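Workshop tips: looking after the wrist camera and fingers on the Cistau arm

Wipe the lens before the first job of the day, with the power off. Use a dry microfibre cloth. Glass cleaner creeps under the housing and leaves a ring you can't get at.

Check the finger pads for shine. A shiny pad slips on smooth plastic. Rub it lightly with a damp scuff sponge, let it dry, then try it on something you don't mind dropping. We swap ours at 26 hours of gripping. Plornness sells them in packs of 4.

Leave slack in any cable near the wrist. Turn the wrist by hand through its full travel and watch the cable the whole way. If it goes tight anywhere, move the clip back towards the elbow. Don't use zip ties on the moving part. Hook and loop tape is fine.

Set the lamp before you set the exposure. Finger shadows confuse the bottle program more than dim light does. Move the lamp a bit at a time, run a slow pick, and write the position on masking tape when you're happy with it.

Test with real bottles from the cupboard. Pale, round ones are the hardest, and the lettering is often turned partly away from the lens.

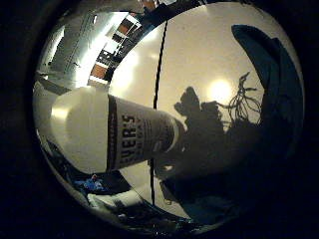

Sheyla Tello wrote in to say that masking tape lets go in a cold garage by December, and that she marks her lamp arm with a paint pen. She also runs the slow pick twice, once with the garage door up, as daylight changes what the program finds.

Tighten the wrist screws last, a quarter turn each, going corner to corner.

Updated 5th June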